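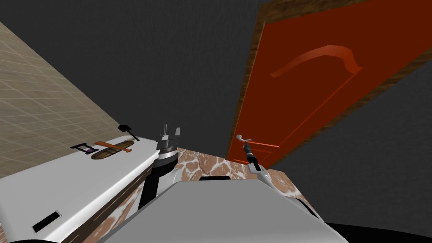

Please keep the old red on at least one street, one reader wrote to me after last month's piece on front doors in Sivley, and I can see the point. The town has 14 streets inside the conservation area and, until now, a paint list so short that you could learn it over a cup of tea.

Well, the list is growing! From August, owners can pick from a wider range of reds, rusts and oranges without filling in the long form. Lenz, the paint shop by the bridge, is mixing the new shades and tells me it has had 300 sample pots made up already. I've got two of them on my kitchen windowsill and I keep changing my mind – the darker one looks lovely in the morning and a bit gloomy by teatime.

There's a grant too, up to 700 pounds a house, for anyone whose door needs repairs before it's painted. Frames count, handles don't (I asked).
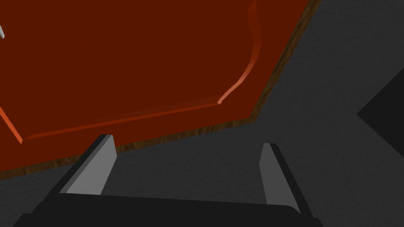
How to apply

Forms are at the library and at Kasis on the high street. Send yours in before the end of the month if you want a decision by summer.

Posted 3/23/18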